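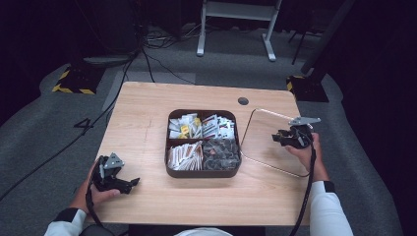 Divided tray with assorted packets, four compartments.

Breakroom Supply Program: Frequently Asked Questions

Ordering and Accounts

Who can open an account?
Any business, clinic, school or nonprofit office with a delivery address in the service area. Home addresses are accepted if the business is registered there. Larora does not sell to individuals under this program.

Is there a minimum order?
The minimum is $56 per delivery before tax. Orders below the minimum stay in the cart and are not released to the warehouse. Deposit charges on water bottles do not count toward the minimum.

How do I change a standing order?
Sign in, open Standing Orders, and select Edit next to the location. Changes saved before 2:00 p.m. apply to the next delivery. Changes saved later apply to the one after that. To skip a single delivery, use Skip Once. Pause stops all deliveries until you turn it off.

Can one account cover several floors or buildings?
Yes. Each delivery point is set up as a separate location with its own item list and contact. Invoices can be combined or split by location. The setting is under Billing and takes effect at the start of the next billing month.

Products

What is the difference between the Gravus and Mrema lines?
Gravus is whole bean and ground coffee in bags, for use with batch brewers and bean-to-cup machines. Mrema covers single-serve items: sugar, sweetener, creamer, tea and instant coffee. The two lines can be mixed on one order.

How are single-serve packets sold?
By the inner box or by the case. Sugar packets come in cases of 2,000. Sweeteners and creamers vary by item, and the case count is listed on each product page. Inner boxes are not split.

How long do packets keep?
Use the date printed on the case. Once the case is open, store the contents below 75 degrees and away from steam. Sugar has no practical expiration date but will harden in a damp cabinet. Powdered creamer clumps sooner and should be used within nine months of opening. Tea picks up odors and should not share a shelf with cleaning products.

Do you list allergens?
Yes, on the product page under Ingredients. Many nondairy creamers contain a milk derivative. Check the label on the case you received, as a manufacturer may change a recipe before the web page is updated.

Are trays and racks included?
No. Trays, racks and cup dispensers are sold separately under Counter Accessories. Divided trays should be emptied and washed by hand once a week. Do not top off a compartment without bringing the older packets forward.

Can I return unused product?
Unopened cases may be returned within 56 days of delivery. Opened cases, inner boxes and anything marked Final Sale may not. Schedule the pickup online and leave the cases at the normal delivery point.

Equipment

Do I have to use a Gano brewer?
No. The Gano brewer is an optional rental. Gravus ground coffee works in any standard batch brewer with a flat-bottom basket. Portion packs are sized for a 64-ounce pot.

What does the rental cover?
Installation, a water filter, scheduled filter changes and repair of normal wear. It does not cover damage from scale if the filter has been bypassed, or plumbing upstream of the shutoff valve.

The brewer shows code 9. What does it mean?
Low water flow. Confirm that the shutoff valve is fully open and the supply line is not kinked. Turn the brewer off for one minute and restart it. If the code returns, close the valve and submit a service request.

How often should the brewer be descaled?
Every three months with a filter in place, or monthly without one. Use only the descaling powder listed for your model. Run two full tanks of plain water afterward and discard them.

Delivery and Billing

When will my order arrive?
Routes run between 7:00 a.m. and 4:00 p.m. Exact times are not guaranteed. A tracking link is sent when the truck leaves the warehouse.

An item is missing. What should I do?
Compare the delivery against the packing slip. Items marked B/O are back-ordered and have not been charged. For anything else, report the shortage within two business days.

Why did my prices change?
Contract prices are reviewed each September. Coffee may also be adjusted between reviews, with 30 days' notice on the invoice.

How do I close an account?
Submit the Close Account form. Rental equipment must be picked up and any open balance paid before the account is closed.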